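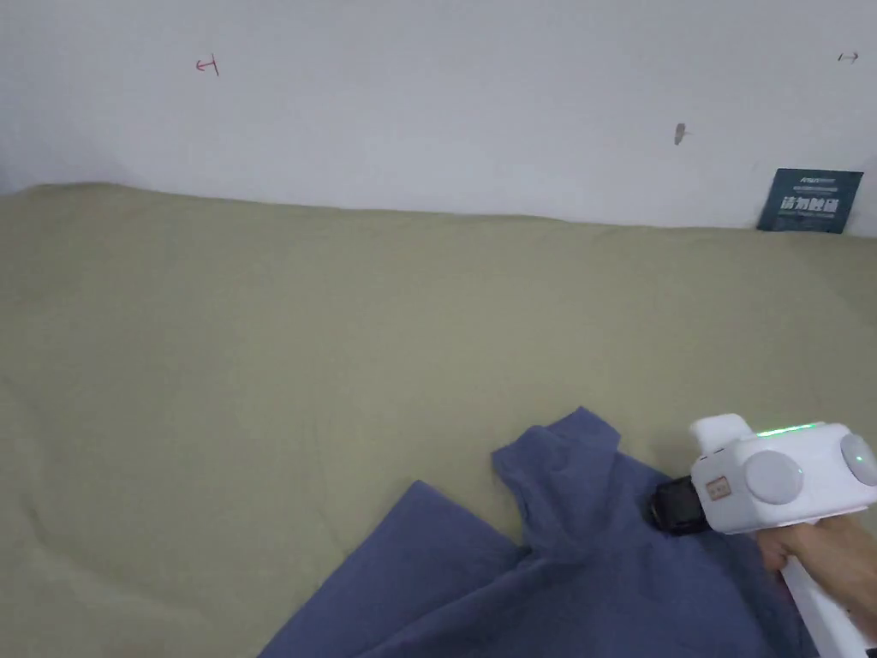 Figure 5. Crumpled blue-grey garment on a khaki-green sheet, against a white wall.

Home | Contents | Previous section | Next section
June
Safta Lazăr and Lorne MacLeod

4.3 The bed as a folding surface

The Kanthorpe household study asked 29 households to keep a written record of where each item of clean clothing was folded, and by whom. The records cover 820 garments. Of these, 223 were folded on a bed, more than on any other surface in the home. Kitchen tables came second, followed by the tops of chests of drawers and the arms of sofas. Ironing boards were named less often than we had expected, and in several homes they had not been opened during the period of the record.

The preference for the bed was stated plainly in the interviews. Respondents spoke of its size, its closeness to the wardrobe and the fact that clothes could be dropped on it without further thought. A bed is also soft, and it is in this respect that it differs most from the surfaces shown in published folding guides, which assume a hard table at waist height. On a mattress the cloth cannot be pressed flat with the palm in the same way. The covering gives beneath the hand, and any wrinkle in it may be carried into the garment above. Even where a bed has been made, as in Figure 5, the sheet keeps shallow folds of its own and gathers a little where it meets the wall.

Knitted garments were the most frequent cause of complaint. A t-shirt that has been put down in a heap must first be found, so to speak: the person folding looks for a hem or a shoulder and works outwards from it. The garment in Figure 5, most likely a t-shirt, shows a straight hem edge lying at an angle, with the cloth rising to a peak at a sleeve or shoulder. Respondents described these two features as the places where they would take hold. Those who began at the hem tended to shake the garment out and lay it down again. Those who began at the shoulders more often held it against the chest and folded it in the air, using the bed only for the last turn.

Trousers and other heavier items were handled differently. Most respondents found the waistband first and brought the legs together by their seams before laying anything down. The weight of the cloth was said to help, in that a heavy leg falls straight when it is lifted and needs little smoothing afterwards. Thick seams, on the other hand, made a folded pile lean, and two households kept such items in a separate stack for that reason.

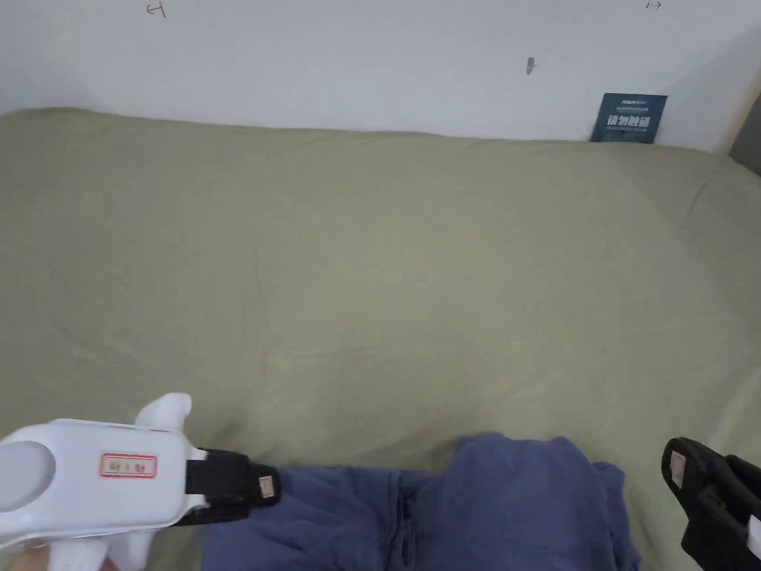
Viorica Lungu, commenting on a draft of this section, objected that the bed had been treated as a choice when in many small flats it is the only clear surface in the home. She added that she had folded on a bed all her life and would have used a table had there been room for one, and that the softness of the mattress troubled her far less than the bending.

We accept the point. The floor plans gathered at the first visit bear it out in part: in five of the homes the bed was the only surface long enough to take an adult's trousers laid at full length. In the others a table was available and was passed over, usually because it was in use for something else at the time when the washing came in. The record sheets did not ask about posture, and the present data cannot settle whether bending matters more than softness. A question on the height of the bed has been added to the second round, at the suggestion of Bianca Barbu.

Position on the bed also deserves a brief remark. Most folding was done at the near edge, with finished piles pushed towards the wall or the pillows. Where the bed stood against a wall on its long side, the far strip was seldom reached and came to serve as a shelf – for books, cards, chargers and, in one home, a row of odd socks awaiting their partners. The working area was therefore smaller than the mattress itself. Households with a bed open on both sides made greater use of its full width, and couples in these homes sometimes folded facing one another.

The time of day had a clear effect. Clothes brought to the bed in the morning were often left there until the evening, when they had to be folded or moved before anyone could sleep. Garments moved to a chair at that point were, in most of the records, still on the chair at the next entry.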